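型はめ積み木ならべ写真集 Fliston 説明書

はじめに

この文書は、型はめおもちゃの積み木を板の上にならべて撮った写真集「Fliston」の説明書です。丸や星やハートの形をした、あの小さなプラスチックの積み木です。子どものころに遊んだ方も、いま床に転がったものを毎晩拾い集めている方も、きっとすぐに思い浮かべていただけると思います。少し長くなりますが、使う前にひととおり目を通していただけるとうれしいです。急いでいる方は「フォルダの中身」と「使うときのお願い」だけでも読んでください。

もともとは、形と色の呼び名を集める小さな企画 Zavimum のために撮りはじめたものでした。同じ積み木を見ても「星」と呼ぶ人、「お星さま」と呼ぶ人、「とげとげ」と呼ぶ人がいて、六角形にいたっては「はちの巣」「ナット」「まるっぽいやつ」と実にさまざまです。それが楽しくて続けているうちに写真のほうもずいぶんたまってしまい、写真だけでも使いたいという声をいただいたので、独立した一式としてまとめ直しました。

収録しているもの

写真は全部で600枚、それに添えた短い日本語の説明文が2000件あります。一枚に対して説明文が複数ついていることが多く、書いた人によって言葉づかいも長さもまちまちです。あえてそろえていません。「赤いまるいの」だけの文もあれば、となりの積み木との位置関係まで丁寧に書いた文もあります。どちらも、その人が積み木を見て自然に出てきた言葉なので、そのまま残しました。

ならべ方は16種類に分けてあります。まっすぐな列、ななめの列、輪、二列、山、ばらばら、といった具合です。分け方に迷う写真も当然あって、たとえば「ななめの列」の終わりのほうで積み木がかたまってくると、列なのか山なのかだんだんわからなくなります。そういうときは、はじめのほうのならびを優先して分類しました。厳密な線引きではありませんので、気になるものがあればご自分の基準で分け直していただいてかまいません。

下の一枚は「ななめの列」に入っているものです。

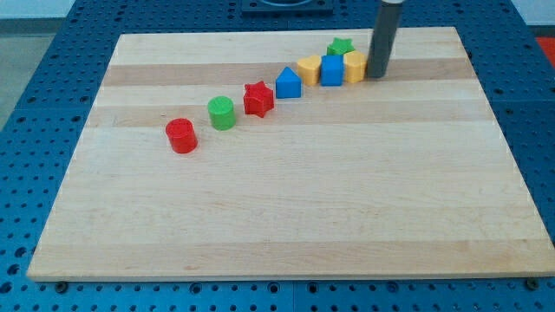
図1 ななめの列。手前の赤い円柱から、奥で顔をのぞかせる緑の星まで、積み木は八つ。

こうした写真を説明文にしようとすると、思った以上に言葉を選ぶことになります。赤は円柱にも星にもありますから、「赤いの」と言っただけではどちらのことか決まりません。緑も同じで、円柱と星の両方にあります。青なら三角柱か四角か、黄色ならハートか六角か、と形まで言ってようやく一つに絞れるわけです。反対に「星」とだけ言えば、赤い星と緑の星のどちらかで迷います。色と形の両方を言えば、この八つはきちんと区別がつきます。説明文を読むと、書いた人がどちらを先に言うかにも癖が出ていて、色から入る人と形から入る人がいます。

もう一つ気にかけていただきたいのが、重なりです。緑の星は青い四角と黄色い六角の後ろにあり、見えているのは上のほうだけです。こういう積み木も、形がわかるかぎりは一つとして数えています。ただ、説明文のほうでは見落とされることもあるので、注記欄に「一部かくれ」と書きました。この注記がついた写真は103枚あります。数を扱う用途に使われる場合は、先にこの欄を確かめておくと安心です。

積み木の呼び方

形の名前は、一覧表の中では次のようにそろえました。

円柱(「まる」「つつ」も含む)
三角(三角柱のこと。「やね」「おにぎり」も含む)
四角(「しかく」「サイコロ」も含む)
六角(「はちの巣」「ナット」も含む)
星(五つのとがりがあるもの)
ハート

三角柱を「やね」と呼ぶのは、山形の側を上に向けて置いたときに多い呼び方です。同じ積み木でも置き方が変わると「おにぎり」に変わるのがおもしろいところで、こうした言い換えは説明文の側にそのまま残っています。

色は赤、緑、青、黄の四つです。青緑に見える、いや緑だ、という相談が何度かありましたが、一覧表では積み木そのものの色で統一しました。光の当たり方で面ごとに濃さが違って見えることがあり、とくに黄色い六角は面が多いぶん、一つの積み木の中に何種類もの黄色があるように見えます。説明文に「うすい黄色」とあっても、別の積み木を指しているとはかぎりません。

板と台について

図1で積み木をのせているのは、細長い材をはぎ合わせたメープルの板です。白っぽいところと、少し蜂蜜色がかったところが交互に縞になっていて、積み木の色がよく映えます。板の下は、穴のあいた青い台です。説明文の中に「しましまの上」「木のところ」といった言い方が出てきたら、この板のことだと思ってください。木目や縞を手がかりに位置を書いた文もわりとあって、「濃い縞の下」のように書かれていることもあります。

フォルダの中身

photos 写真が入っています。ならべ方ごとに小分けにしてあります。
kotoba 説明文です。一行に一文、文字コードはUTF-8です。
ichiran.csv 写真の番号、ならべ方、積み木の色と形、注記の一覧表です。
yomikata.txt 一覧表の列の意味を書いた短いメモです。

写真の番号は撮った順につけたもので、途中に抜けがあります。ぶれのひどいものを後から外したためで、ファイルが足りないわけではありません。番号を詰め直すと説明文との対応が崩れてしまうので、そのままにしました。

使うときのお願い

教材、展示、研究、お子さんとの言葉あそびなど、どうぞ自由にお使いください。再配布のときは、この説明書を一緒に入れていただければ十分です。説明文のひらがなを漢字に直す、語尾をそろえるといった手直しもかまいませんが、その場合は手を加えたことをどこかに一言書いておいてください。元の言葉づかいを調べたい方が、あとで困らずにすみます。

誤りや抜けを見つけたときは、写真の番号を添えて Gorkbridge の窓口までお知らせください。色と形の取り違えがいちばん多く、次が「一部かくれ」のつけ忘れです。お返事に少し時間がかかることもありますが、いただいたものはすべて読んでいます。

更新の記録

2018年9月 初版を公開。
その後の修正 「ハート」が「はーと」になっていた行を一覧表で統一。説明文の側は変更なし。

まだ手をつけられていないこと

積み木どうしの前後関係は、いまのところ一覧表に入っていません。説明文には「うしろ」「かげ」「おく」などの言葉がたくさん出てくるので、拾っていけば形になりそうですが、人によって「うしろ」の使い方がかなり違い、まとめ方を考えているところです。よい案をお持ちの方は、ぜひ窓口までお寄せください。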